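Search this site Search Go

Acclimating new fish, the short version

Lights off first. Float the sealed bag 15 minutes, lid open.
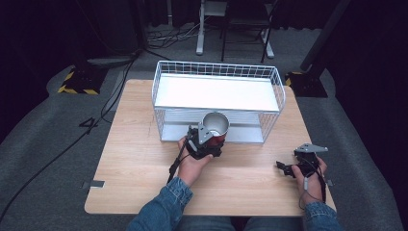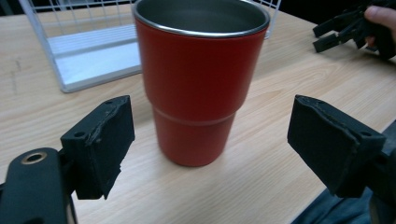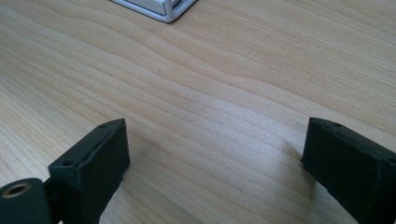 Then open it, roll the edge down, add a little tank water every five minutes. Half an hour for most fish, shrimp longer. Dont pour the bag water in. Net them, toss the water.

No feeding til next day. I run a Wakel heater on my tank and unplug it while my hands are in. Check amonia Sunday if you stocked Saturday night.

Last updated: August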